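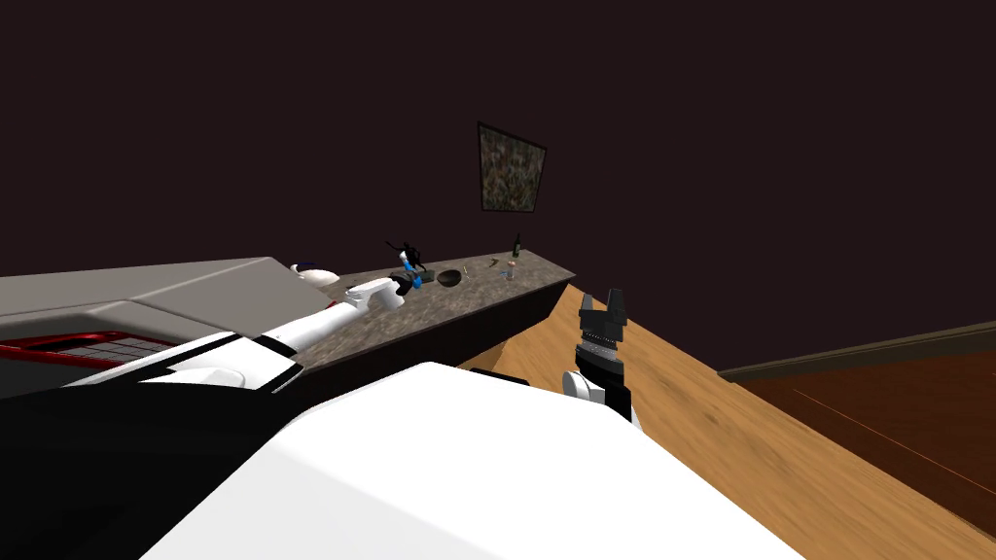 Fall is when I like to walk through a kitchen slowly with a clipboard, before the holiday cooking starts and everybody is too busy to notice a loose hinge. This is the checklist I use for the rental homes we look after at Ikesen, and I've left my comments in because people keep telling me they read those first. A long speckled gray stone countertop over dark brown cabinets is the sort of kitchen I have in mind for most of it, though nearly everything carries over to laminate or tile. Take your time with it. The whole thing can be done before lunch, and I usually bring a thermos.

Kitchen safety walk-through, fall edition
Last revised October 22, 2022
Prepared by Asuka Sekiguchi

Mark each line OK, FIX or ASK. If you mark ASK, please write down what you want to ask, or I'll be calling you in the evening to find out, and neither of us wants that.

1. Stove and range

Burners light within a few seconds on every knob.
Comment: Try each one by itself. If one clicks and clicks without catching, turn it off, let the air clear, and look for a wet or crooked burner cap before trying again. Most of the slow burners I meet have had soup spilled on them.

Knobs turn off with a firm stop and don't slide around.
Comment: A knob that spins freely gets a FIX, even if the tenant says they have a trick for it. I have heard a great many tricks over the years, and some of them are very clever, but the next tenant won't know them.

Anti-tip bracket in place behind the range.
Comment: Pull out the bottom drawer and use a flashlight. You want to see the rear foot sitting in the bracket. The unit on Caron Street had its bracket in a plastic bag, taped to the back of the stove, still sealed.

No towels, paper or curtains within reach of the burners.
Comment: Look up as well as around. Curtains move when the window is open.

Hood filter clean enough to see through.
Comment: Hold it up to the light. If it's gummy, soak it in hot water with dish soap and let it dry completely before it goes back.

2. Countertops and edges

Slab sits firm when pressed at the front edge.
Comment: Press with your palm, and don't lean your weight on it. Stone is heavy and I'd much prefer to hear about a small rock now than a large one in December.

Seam filler intact, no gap you can catch a fingernail in.

Caulk along the backsplash unbroken.
Comment: Pay attention to the corner behind the faucet. Water gets in there and goes down the back of the cabinet, where it can sit for months before it shows. If you find soft caulk, take it all out and run a fresh bead. Patching over the old stuff has never lasted for me, not even a season.

Corners free of chips at hip and child height.
Comment: Run a cloth along the edge. If it snags, there's a chip, and somebody's sleeve or forehead will find it sooner or later.

3. Cabinets and drawers

Doors close by themselves over the last inch.

Hinge screws tight.
Comment: Use a hand screwdriver here. I stripped two screws with a drill in one afternoon and had to fill the holes with toothpicks and wood glue, which worked beautifully, I should say, but I felt foolish the whole time.

Cleaning products on a high shelf or behind a working latch.
Comment: Test the latch yourself. We switched to the Dristeck latches in September and they're stiffer than the old ones, so give tenants a quick demonstration if they're home.

Upper cabinets level and tight against the wall.
Comment: Stand back and look along the bottom line. A cabinet that has dropped on one side gets emptied that same day - don't leave the plates in it over the weekend.

4. Outlets and cords

Outlets near the sink trip and reset with the test button.
Comment: Plug in a lamp before you press the button, so you can see the power go. If there's nothing plugged in you're only listening for a click, and I've been fooled by the click.

Cords don't hang over the front of the counter.

No cord runs under a rug or behind the stove.

Outlet plates not cracked, discolored or warm.
Comment: Warm is a FIX today, with a phone call. Please don't put it in the report and go home.

5. Water

Shutoff valves under the sink turn by hand.
Comment: A quarter turn and back is plenty. If it won't move, don't fight it.

Hot water temperature taken at the kitchen tap.
Comment: Let it run for 2 minutes and use the Dadex thermometer from the kit. Write the number down even when it seems fine, so whoever comes next year has something to compare.

Cabinet floor under the sink dry, no swelling.
Comment: Lay a sheet of paper towel down while you do the rest of the kitchen and check it at the end. It'll show a drip your fingers would miss.

6. Alarms and extinguisher

Smoke alarm tested, date on the back checked.
Comment: Anything past ten years gets replaced, even if it beeps nice and loud.

Extinguisher needle in the green, pin in place, easy to reach.
Comment: It should be near the way out, so you aren't reaching across a fire to get it. I also like to ask tenants where it is before I look. You'd be surprised how many point at the broom closet and then open it and say, oh.

Notes from the last round

Unit 40: hood filter replaced, caulk redone behind the faucet. Please check that it has held.
Unit 100: still waiting on a bracket for the range.
Unit 264: everything OK, and the tenant sent me home with plum jam.

Leave the signed copy in the blue folder by the office door and keep one for yourself.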